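4 min read

Section 4: Setting Up the Work Table

Read this before you open the oil. Cledwyn Parry wrote the first version of this guide and skipped the section entirely, and his dining table at Vincombe still has the rings.

You are finishing one Lidon divided board, panels and edges. Allow 37 minutes for setting up and the first coat, and longer if you have to find the table under what's on it.

4.1 Clearing and covering

1. Pick a table you can walk around. A big one is best. A folding card table will do if you don't lean on it, and you will lean on it.

2. Move anything you would be sad to see oiled. Mail, library books, the good placemats.

3. Spread newspaper, overlapping the sheets by a hand's width. Do not stop to read it. Yolotzin Galindo lost most of an afternoon to a crossword this way.

4. Lay the board flat with the hardware already fitted. If yours is still in the bag, go back to Section 3.

NOTE: Leave the newspaper under your cups and rags too, if you have enough of it. Most people cover one patch of table and then do all their dripping somewhere else.

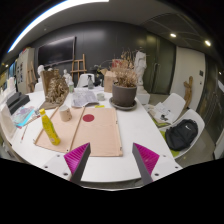
Placing the supplies is mostly a matter of reach. Keep whatever you're using now close to you and everything else on the far side. Bottles like to wander onto the board itself, and the yellow one has made it to the left panel, with a beige cup for company. The spray bottle at least stayed back behind the newspaper. A dried-out plant can remain where it is, as it has little left to lose, but slide the pot well clear before sanding or you'll be picking bits of leaf out of the finish until December.

4.2 First coat

5. Take everything off the board. Yes, the cup too.

6. Wipe both panels with a barely damp cloth and let them dry for 25 minutes.

7. Pour a little Susstead oil into a cup. Work from the cup, never straight from the bottle.

8. Start with the narrower panel, rubbing along the grain. Go lightly where the dividing strip meets the panel, as oil collects there and stays sticky for days.

9. Wipe off the excess.

CAUTION: Spread oily rags flat outdoors to dry. A wadded rag can catch fire by itself. This is the only part of the manual without a joke in it.

CAUTION: Do not drink from any cup on the work table, including the one you are sure is yours.

If the surface is still tacky the next morning, see Ruddock's drying chart in Section 6.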